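Subject: Re: [foltia-kitchen] Soaking dried beans before pressure cooking

On 16 Dec 2025, Meenakshi Garg wrote:

> Has anyone dropped the soak for chickpeas? Mine came out chalky after 35 minutes on high, and the bag is from May.

I still soak, 6 hours minimum, with two teaspoons of salt in the water. Drain, cover with fresh water, then cook on high and let the pressure drop by itself.
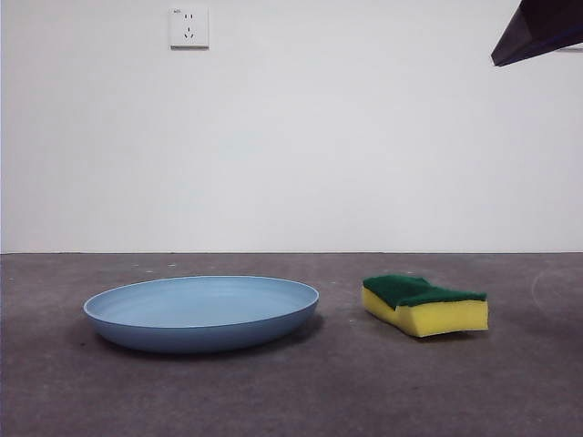

Stojanovska wrote back off-list that salt toughens the skins and should go in at the end. I haven't found that – my skins stay whole and soft. Old beans are a bigger problem than salt.

For unsoaked chickpeas I would start at 50 minutes. If they are still chalky, close the lid and give them more time.

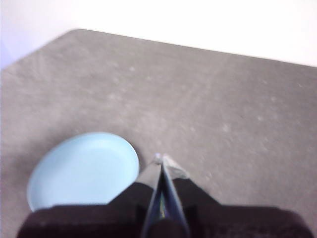 Would black beans need the same soak, Meenakshi asks in her second message. No, I cook those dry. Keep the pot less than half full, as they foam.

Cooked beans freeze fine in their liquid. I leave room at the top of the tub.

Fludar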